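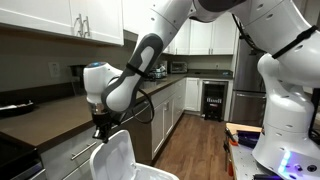

Kitchen, unit 2, Dredbridge house. Bin with the lid up, no bag in it yet.

Progress report, shared kitchens – to the Robles fund
5/13/20

Short one this time, sorry, the full accounts follow seperately. Covers April and the start of this month.

Where we are. The grant was for 8 kitchens across the two houses, Dredbridge and Hidlow. Cabinets and counters finished in all of them. Unit 2 at Dredbridge is the one we're reporting on in detail because it was the first to get the new waste and cleaning setup.

Waste. One white lidded bin per kitchen, hinged lid, plastic. Old ones were open tubs and the smell was the top complaint at every house meeting. Bags now bought in bulk through Plelis. Rule on the sheet is bag out, wipe the inside and the rim, lid left up until dry, new bag in. Residents follow the first part. The wiping is patchy. Will go over it again at the next meeting.

Counters. Dark stone, long run from the stove end to the sink and on to the back corner. Looks good, shows every crumb and every water ring. We asked for the counter to be kept clear apart from things in daily use. Going ok. Pots still pile up in the far corner past the faucet, the lower cabinets are narrow at that end and nobody wants to stack. A hanging rail would fix it, not in this budget.

Cabinets. White, shaker doors, bar handles. Handles at Hidlow came loose on some doors within weeks – installer came back and redid them, no charge. Dredbridge ones fine so far.

Money. Total awarded 2000 for the bins, bags, cleaning stuff and small fixings (the cabinets were the other grant). Most of it spent, receipts to follow. Delivery on the bins cost more than quoted and we took it out of the cleaning line.

Drinking water. Wasn't in the plan. Filter pitcher on the counter in unit 2, residents asked for it and it gets used a lot. We'd like to put one in each kitchen if the fund is happy for the leftover to go on that. Please let us know.

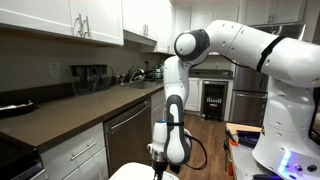
Robles fund office: fine to use the remainder on pitchers, but please put the cost of replacement filters in the next report, and say who pays for them once the grant ends. We would also like the Hidlow bins confirmed as delivered.

Noted, thanks. Hidlow bins are in, signed for, slip goes in with the receipts. Filters – house kitty to cover them after the grant, needs agreeing at both houses first.

Still to do:
Dishwasher instructions, laminated, one per kitchen. Printed, not up.
Cleaning rota at Hidlow. Drafted twice, redoing it.
Resident survey, 72 forms gone out, to be collected with the rent slips. Results in the next reprot.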